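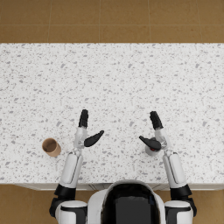 So Dallthorpe Cellars has been sold again, and the new owners say "nothing will change in the bottle." I've read that line in every winery sale announcement for years. Usually the label changes by spring and the blend a year after. Still, I opened the last three vintages side by side last night, on a white counter with gray flecks all through it, the sort of surface that makes you lift the glass and find a plain sheet of paper before you can judge color.

The release says 273 acres. The county listing I pulled up in August said 153 under vine. Both can be true, but only one of them makes wine.

Then there's the renaming. The old Premthorpe bottling becomes "Ola," one word, lots of white space on the label. Same vineyard block, they say. Price goes from $38 to $52. I asked what the extra $14 pays for and got a paragraph about heritage.

Lesia Lysenko stays on as winemaker, and that's the one bit of news I'd put any weight on. Her dry whites have been better than the marketing around them for a long time. But "stays on" for how long? The release doesn't say. I asked that too.

They're also promising a single-barrel red called Urbonaitė, 300 bottles, mailing list only. A barrel gives you 300 bottles if you're careful, so fine, the math works. Whether it's a better wine than what used to go into the regular red — and what the regular red tastes like without it — we'll find out.

As for the three vintages: the oldest was the best, the middle one was tired, and the newest was a bit sweet for something sold as dry. I'd buy the oldest at the old price.

If anyone on the mailing list has had their shipping terms changed, send me the email. Mine went up and I'd like to compare.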